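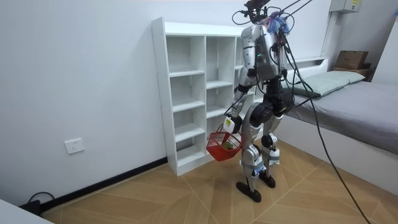 Red basket, white shelves.

1/ Since June I grow herbs in my kitchen with the Vivia water garden. Some people asked me if it is worth the money, so I write my experience in a few posts.

2/ The set has 6 places for plants. You put a small sponge with seeds in each place, fill the tank and switch on the lamp. I started with basil, parsley, dill and two kinds of lettuce. The last place I kept for chives.

3/ Basil was the fastest. Dill became too tall and touched the lamp, so please cut it early. The chives did not come up at all. I wrote to the shop and Bronwyn Wihongi answered me very kindly and sent new seeds.

4/ The lamp is quite strong in the evening. I moved the set away from the sofa and set the timer for the morning.

5/ My neighbour has the bigger one from Hapeta. Her lettuce is larger than mine, but the pump makes a noise at night and she has to clean the filter often.

6/ Refill sponges are sold only in packs, and this I do not like. I now cut my own from a plain sheet and use seeds from the garden shop. For lettuce it works well. For parsley I am still waiting.

7/ Next I want to try small tomatoes. If you have grown them in water, please tell me which kind stays short.

2022-09-01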